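SIKSTEAD, March — Clakonel today opened orders for Parance, a tabletop practice kit for robot arms that have so far been tested mainly on cubes.

Parance is meant for labs, teaching workshops and small automation teams with an arm, a two-finger gripper and a growing suspicion that the cube demo has run its course. It comes in two boxes. The first holds the props: play food, small lidded containers, bowls, drawer units and other household clutter in sizes a modest gripper can manage. The second holds a printed task book with 214 exercises, graded from "pick it up" to "put it back where it was," a request that many adults also find difficult.

The kit was developed over two winters at the company's workshop in Sikstead, in a building that used to repair accordions. The design brief was short. Objects should be cheap to replace, safe to drop and slightly annoying to hold. Bananas qualified right away. They curve, they come joined together and there is no obvious place to grab them. Small round containers with colored lids made the list because they suit sorting tasks and can end up on their sides. Drawers were included after a long internal argument, which the drawers won.

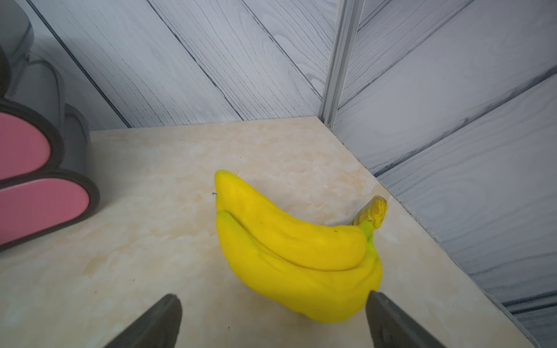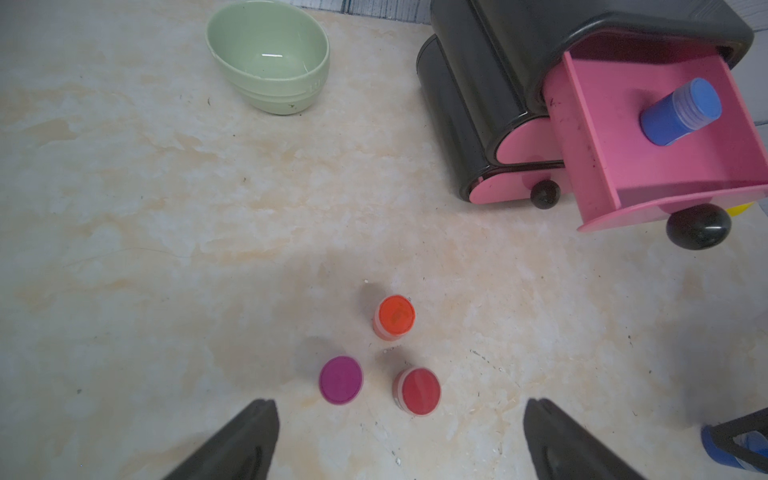

Two gripper's-eye views of Parance exercises: artificial bananas, first, and small lidded containers with a pink-drawer unit, second.

Each exercise in the task book fits on one page, with a starting layout, a goal and a space for notes. The layouts are loose on purpose. Clakonel found that teams given exact positions spent the morning with a ruler, so the book now says things like "bowl toward the back" and trusts the reader. Exercises can be run by remote control, by a scripted routine or by a learned policy, and the score sheet treats all three with equal indifference.

"We wanted a kit that would make a good arm look average and an average arm look honest," the company said. "Our own arm has been looking very honest for months."

Clakonel does not sell an arm and has no plans to. Parance works with any two-finger gripper that opens to at least 60 millimeters, and the task book marks the exercises that need more reach. No software is included. A plain spreadsheet for logging attempts can be downloaded free of charge, and it has a column for swearing, which may be hidden before sharing with management.

The first production run is 300 kits. Of these, 50 are set aside for schools and community workshops at a reduced price, with applications open through the end of the month. Replacement props will be sold separately, in small bags, from the day the kits ship. Experience in the workshop suggests that lids go first.

Distribution outside the home market will be handled by Granström, which also supplies the replacement bags and will take returns. Kits bought through Granström come with the same task book and the same props, though drawer colors may vary by batch. Customers who feel strongly about drawer color should say so when ordering, and Granström will do its best.

Orders placed in March ship first. Review kits are available to trade publications and teaching staff on loan for one month, and should come back with all their bananas.

About Clakonel
Clakonel makes practice materials for small robot labs and technical classrooms. The company is based in Sikstead and answers its own phone, usually before lunch.

Press and loan requests: Clakonel press desk, Sikstead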